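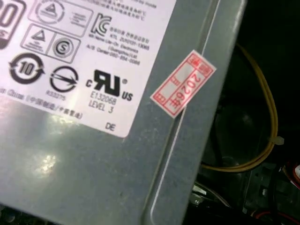 4.2 Cleaning the shower drain trap

Clean the trap every month, or sooner if water stands in the tray.

1. Switch off the bathroom fan and open the window.
2. Lift the drain cover. On the Revix 46, turn it a quarter turn to the left first.
3. Pull the inner cup straight up by its handle.
4. Remove hair and soap residue, then rinse the cup in warm water.
5. Wipe the rubber seal and check it for cracks. The spare seal is part no. 1522.
6. Press the cup back in until it clicks, and refit the cover.

Note: The cup fits one way only – line up the notch with the mark on the drain body.

CAUTION: Do not use bleach together with any other drain cleaner.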